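Guðlaug Þorgeirsson
Sep 25, 2024

I said in July that I'd write up how we collect examples for Meline once we had enough of them to have opinions. We now have over 700, so this is a long one. Settle in or mute me.

Quick background for people who followed me for the bread posts. Meline is the model. It learns short tabletop jobs by copying recordings of people doing them with a hand-held gripper. I run the recording side at Skunano. Shahnaz Bhuiyan runs the training side and sends me notes I don't always enjoy reading.

The job we've been on lately is the spatula job. Pick it up off the table, turn it, put it down somewhere else. Three from the start positions:
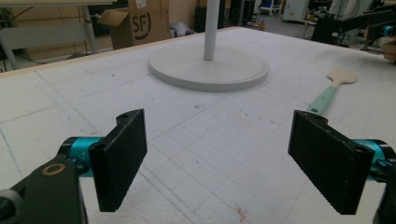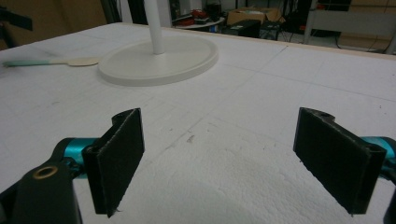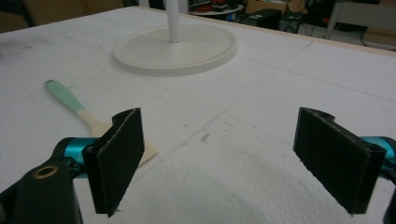

Start positions have taken up more of my time than any other part of this. When a new person picks up the gripper they set the object down, do the task, and then put the object back where it was, because that's tidy. After an hour you have a stack of recordings of one movement. So we change the layout between takes and we change where the person stands. The round white base with the pole is a help with this. In one take the spatula lies to the left of it, in another it's to the right, and the handle doesn't always point the same way. If the model has only ever seen the handle on one side of something tall, it gets very attached to that side.

I learned that one the slow way. Our first batch, back in July, was all done by me, and I'm right-handed and apparently I like a handle pointing at my right hip. Shahnaz trained on it anyway. The arm did fine until she turned the object halfway around, and then it closed on the wrong end every time.

So now there's a layout sheet. It has 11 layouts on it. You do each one twice and then you trade with the next person. That's the whole system. I looked at fancier ways of shuffling and people stopped following them by lunch.

Second thing that eats time: where a recording begins and ends. We ask people to open the fingers, hold still for 2 seconds over the table, then start. Same at the end. It feels silly when you're doing it. But when the start is rushed, somebody has to go in later and mark by hand where the reach begins, and that somebody is me.

The hold also gives us a clean look at the table before anything moves. I check that part first when I go through the day's work. Fingers open, object in view, nobody reaching in from the side. If the object is mostly hidden behind a finger I usually keep the take, because the arm will run into that too. If it's completely hidden I set it aside and ask the person to approach from a bit further back.

Shahnaz and I disagree about hesitation. Say you come down, you're slightly off, you lift up a little and try again. I used to throw those out. She wants them. Her argument is that the arm is going to be slightly off a lot, and if all it ever saw was perfect approaches it has no idea what to do next. I've come around on small corrections. I still cut the ones where a person is clearly lost, stops, and looks up to talk to someone. You can tell from how the gripper drifts.

Current rule, for what it's worth:
One correction, keep.
Two corrections, keep and tag.
Anything more, redo it.
Dropped the object, tag as a drop and keep it in a separate folder.

The drops folder isn't used for training yet. I want it for later and storage is cheap.

Speed. People start slow and careful, then they get good, then they get fast. The fast ones look great and are harder to learn from. We had one afternoon where everybody was racing without saying so. I now ask for the pace you'd use to hand a full cup to somebody. It's vague, but it works better than giving a number of seconds, which I tried, and which made everyone stare at the clock.

Also on people: eight of us have recorded so far. I'd like more. You can see each person's style once you've watched enough takes. One comes in low and flat, one comes straight down from above, one twists the wrist before they've even reached the handle. Shahnaz says the spread is useful up to a point and then the model averages two good ideas into one bad one. We don't know where that point is. I'm not going to pretend we do.

Someone asked last week why a spatula. It's thin, it lies flat, and the two ends are different, so you have to decide which end to take and then get under or around something with very little height. A block doesn't ask you to decide anything. We did blocks first and the model was good at blocks and I learned very little from it.

The surface matters more than I expected as well. Foam gives a bit when the fingers touch down, so a person can come in slightly too low and nothing bad happens. Good for the person, good for the fingers. But it means the recordings contain a lot of "slightly too low," and when Shahnaz ran the model on a hard table it pressed down harder than I was happy with. She's added a height limit on her side. I'd prefer to fix it in the examples, so the next batch gets split between foam and a bare tabletop – same layouts, same sheet.

Foam also sheds. I brush the table off at the start of a session and then leave it alone. Early on I was cleaning between takes and it cost us a lot of time for no difference in the results.

Labels. Each take gets the layout number, who did it, which end they grabbed, and the correction tag if there is one. I tried asking people to write a sentence describing what they did. The sentences were either "picked up spatula" or a small essay. We dropped it. If we need text later I'll write it from the recordings with one set of words, so that a handle is called a handle all the way through.

The file side lives in Ullura, our own little tool, which Weerasinghe (the other team down the hall, named after their first project) helped us speed up this summer. It used to take all evening to copy a session over. Now I start it, eat something, and it's done.

What I'd tell July me: do ten takes, stop, train on them even though it's pointless, and watch what the arm does. We recorded for days before anybody ran anything. The handle problem would have shown up on the first afternoon.

Next up is the same job with a second object in the way, close enough that you have to go around it. I've done a few practice takes and my corrections went way up, so the rule above may not last long. If it changes I'll add it to this thread.

Replies are open. If you collect this kind of thing yourself, I'm mainly curious how you decide a person has done enough for one day. We stop people after an hour and I picked that number because my wrist hurt.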